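Frequently Asked Questions: Contributing Picks to the Ivanent Set

Last updated July 2, 2020

What counts as one example?
One attempt at lifting one object, from the moment the arm starts down to the moment it is back at its rest position. Failed attempts count too. Please don't delete them.

How many examples are in the set now?
The May release has 3006. Of those, 341 are failed picks.

Do I need the same arm as the Irville lab?
No. Any six-axis arm will do if it can log joint positions and gripper state with a shared clock. Tell us the model when you sign up.

How long is a session?
Two hours at most. After that, stop and check your logs before starting another.

Can I choose my own objects?
Yes, within limits. Nothing with liquid in it, nothing sharp, and nothing heavier than your gripper is rated for. Each session should use objects from the Tirnument list plus any of your own, and the list you used goes in the session notes.

How should objects be placed?
Tip them in and leave them as they land. Don't line them up or turn them to face the arm. If something ends up against a wall, it stays there. Reset the bin after every 12 attempts.
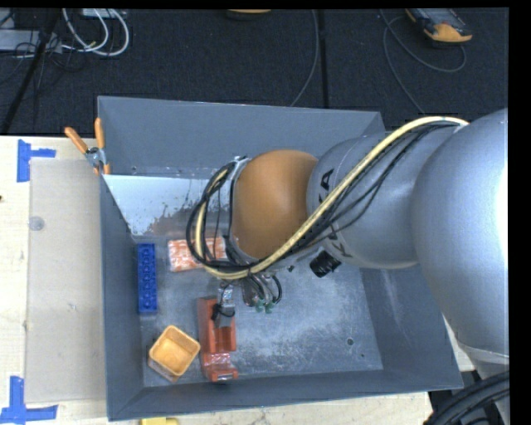

Does the bin have to stay in one place?
Yes, for the whole session. Bin position is the most common fault we find in uploads, and a shift partway through means the session can't be used. Fix the bin to the table. A spring clamp on the rim is enough, like the one with orange handles on ours, and blue tape on the tabletop is fine for marking positions. A scuffed floor in a metal bin is not a problem, so there is no need to replace an old one.

What if a cable gets in front of the camera?
Keep the attempt. Write "cable" in the notes column.

Who do I contact about a rejected upload?
Write to Busisiwe Van der Merwe and include the session number. Questions about the Milošević file converter go to the same address.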